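Keeping Bench and Counter Surfaces in Working Order

Most wear on a work surface comes from grit. Wipe dry dust off with a soft brush before any damp cloth touches the surface. A wet cloth over grit leaves fine scratches, and polished steel shows them first.

For stainless steel, use warm water with a few drops of dish soap. Wipe along the grain where there is one, end to end, and lift the cloth at the end of each pass.
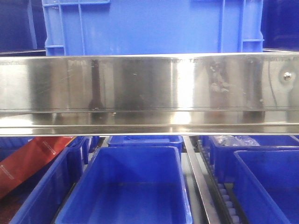
Whitish residue is usually hard-water scale or dried cleaner. Lay a cloth dampened with white vinegar over it for 2 minutes, rinse, and dry at once. Do not use steel wool. It sheds particles that rust in place. Go around screw heads with a cotton swab, as cleaner left in the slot will stain the metal below it.

Scratches that catch a fingernail will not polish out with household products. Leave them alone.
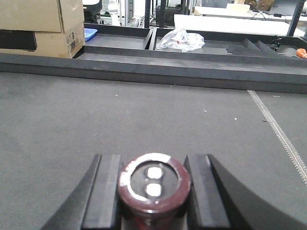
Raili Kettunen
September 3, 2026

Small parts do less damage to a surface if they stand on something soft. Keep a folded cloth at one end of the bench and put anything with a hard rim on it. Sort by diameter first, then by height. Short cylinders stored on end take less room and do not roll.

Store solvents away from the bench. Check the caps monthly.
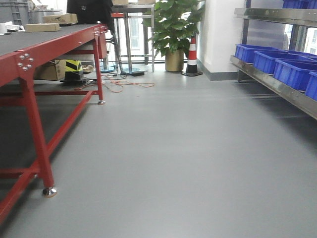
Leveling a Bench

1. Clear the top and set a 36-inch level across the width, then along the length.
2. Find the low corner. Loosen the lock nut on that foot, if it has one.
3. Turn the foot a half turn at a time and read the level after each adjustment.
4. Tighten the lock nut and press down on each corner in turn. If the bench rocks, repeat from step 2.
5. Check the bracket bolts. Snug is enough on thin-walled tubing.

Cloth Covers

Choose a plain, close-woven cloth in one color. Loops and fringe catch on tools. Wash it cold, without fabric softener, and dry it flat. Brush off lint before use, and turn the cloth when one area starts to wear.

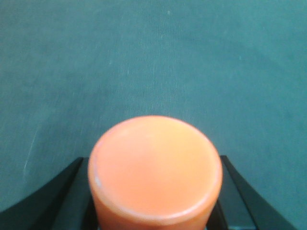 Orange cylinder on a teal-green cloth.

Replace the cloth when the weave opens up or when oil no longer washes out. Oily cloths should be dried flat outdoors before they go in the trash.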